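Plerero Forum > Two-arm setups > Faults and repairs
Arm goes limp in the middle of folding, no error before

villanueva_k
Good morning to all. I work with a two-arm Peneo setup in our workshop in Urville. The task is folding T-shirts on a table with a cloth. In April it was running well, but now one arm loses its power during the movement and falls down on the cloth. The other arm continues as if everything is normal, and I find this the more dangerous part. In one run of 50 folds it happened 3 times. After a restart the arm is fine again.

I have already changed the power supply and the fault is the same. I suspect a cable, but I cannot find a damaged one.

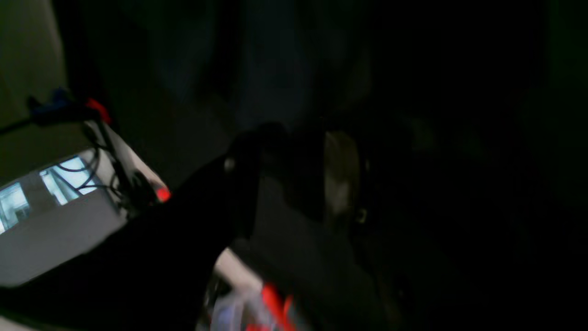

Wrist camera, with the cables and the blue and red connectors behind the arm.

It never happens when the arm stands still. I have left it holding a position during the whole lunch and nothing moved.

tapir_bench
Does it happen at a particular angle of the wrist? Mine did the same when I rolled it far to one side. The plug was only half in.

villanueva_k
I thought so too, therefore I moved the wrist by hand through its full range, slowly, with the gripper pointing up and then down.

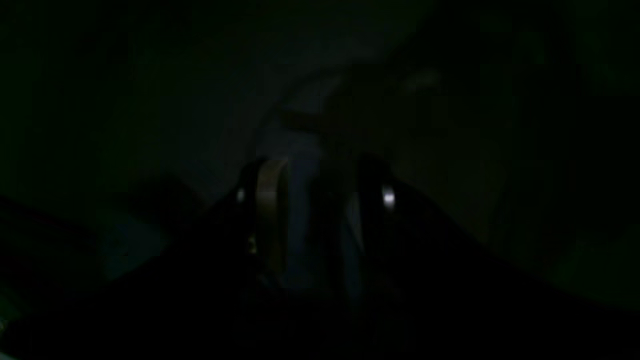 During this test the connection was not lost even once. But by hand I am much slower than the program, so maybe the test proves little.

oldrelay
I'd stop looking at the wrist. A fault that only shows under motion is usually current. Both arms accelerate together, voltage dips, one controller resets. A new supply of the same size changes nothing.

tapir_bench
Disagree. If it was a dip I would expect the other arm to complain as well, at least sometimes. Which moment of the fold is it?

villanueva_k
Mostly when one gripper goes into the top of the shirt and the other is waiting low, near the cloth.
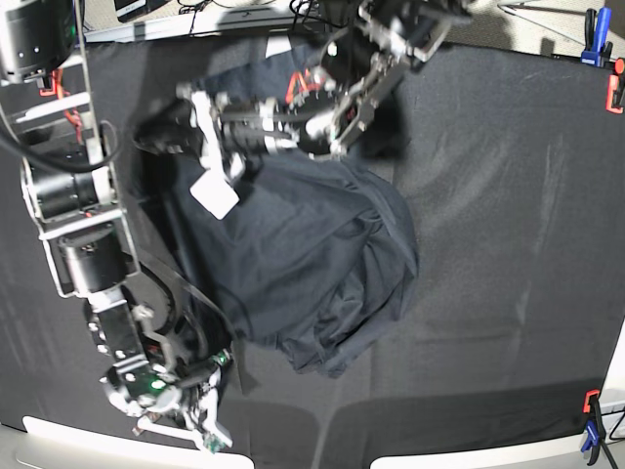
Black shirt on the cloth, one gripper at the top fold and the other low on the left.

oldrelay
So one arm is nearly idle. Fine, that is less current than I assumed. I would still log the voltage before buying cables.

Niamh Breathnach
Can we talk about the other arm carrying on? Whatever the cause is, one arm dropping out should stop both. Please put in a stop on lost communication before the next run, and keep your hands off the table until the motors are disabled. How are the cables held up?

villanueva_k
You are right, I should have done it first. The stop is now in the program and it stops both arms after 2 missed replies. As for the cables, they hang in loops from the black bar. There is a clamp at the end.
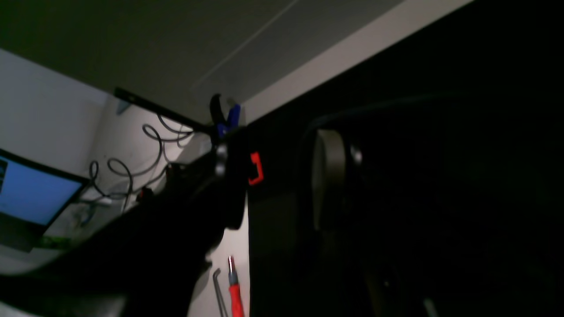
Looking up at the bar, the loops of cable and the clamp with blue jaws.

tapir_bench
I would fix those loops so that the arm cannot pull on the plugs. Then repeat the same 50.

oldrelay
And log the voltage at the same time, please. Otherwise we will have this argument again.

villanueva_k
I will do both and write the result in this thread. If someone has a good method to hold the cables without making them too short, I am grateful for it.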